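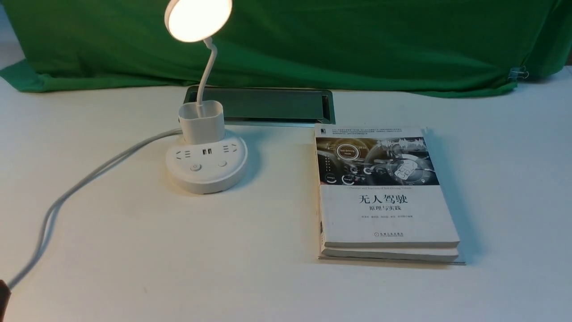 The lamp that does three jobs

A desk has only so much room, and most of it goes on things that plug in. Gun-woo Kong has been thinking about this for longer than most people would care to. He runs Mindeck, a small shop in Brarnerton that sells desks, shelves and the bits that go on top of them, and he says the question he hears most often has nothing to do with desks. People want to know where to put the plugs.

"They buy a good table, they take it home, and a week later there's an extension lead lying across it," he says. "Then a lamp, then a phone charger, then a pot for pens. By April they're back asking for a bigger table."

His answer is usually a smaller list of things. A lamp that stands on its own power strip, with a cup for pens built in above it, takes up the space of a side plate and clears away three separate objects. He keeps one switched on in the shop so that customers can try it.

The kind we looked at is white all over. The base is round and sits flat, with a sloped face that holds two multi-pin outlets and a pair of USB ports between them. There are two round buttons lower down at the front, and the larger one carries a power-style symbol. On top is a squarish holder with rounded corners, and the neck of the lamp goes down inside it, near the back.

That last point matters more than it sounds. With the neck at the back, the front of the holder is left free, and pens can go in and out without catching on it. Kong has seen lamps with the neck in the middle of the cup and doesn't stock them.

The slope of the face is worth a look too. On a flat strip, plugs stand straight up and get knocked by sleeves. On a strip with its outlets at the side, you end up feeling for them blind.
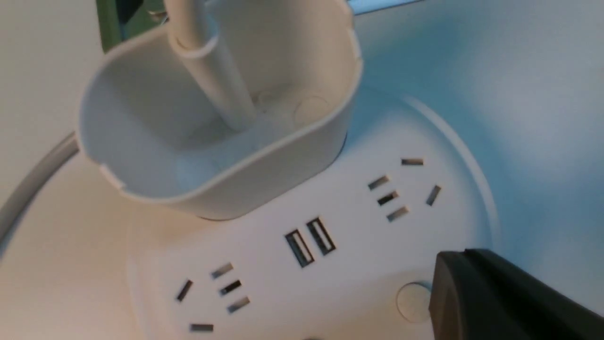
Sockets set close together are the usual weakness of a combined unit. Two slim plugs will sit side by side quite happily, but one fat adaptor can cover its neighbour and half the USB ports as well. Kong's advice is to bring your own charger to the shop and try it before you pay. He also tells people to check the slots against the plugs they own. Many of these bases come with outlets of more than one pattern in the same face, made for export, and they are no use to a household where everything has the wrong pins. Don't solve it with a drawer full of travel adaptors.

Then there is the lead. A lamp like this has one cable doing the work of several, so it needs to be long enough to reach the wall without pulling. Run it off the back or the side of the desk, away from your elbow, and leave a bit of slack on the tabletop so the lamp can be turned or moved. Don't coil the spare length tightly under the base. If it trails down the leg of the desk, a couple of cloth ties will hold it there.

It isn't the place for a heater or a kettle either. A phone, a laptop and the lamp itself is a sensible load, and the label on the bottom will give the limit.

As for the light, a warm lamp is easier on the eyes in the evening, and a round head pointed down at the table lights a good patch for writing. It won't light a whole room. Kong suggests putting it on the left if you write with your right hand, and the other way about if you don't, so that your hand isn't in its own shadow. A white tabletop will bounce a fair amount of the light back up – too much for some people, who may want a dark mat under their paper.

Cleaning is simple but easily put off. White plastic shows everything. Switch off at the wall, unplug, and wipe the base with a cloth that is barely damp, then go round the sockets with a dry brush. The holder gathers pencil dust and paper clips at the bottom, and the only way to get at them is to tip the whole lamp over the bin.

Mindeck sells its combined lamps for 69, with a plain clip-on version at 19 for anyone who already has a good power strip. The shop is on the Darkthorpe road, next to Sampaio the baker's, and closes early on Tue 30 December.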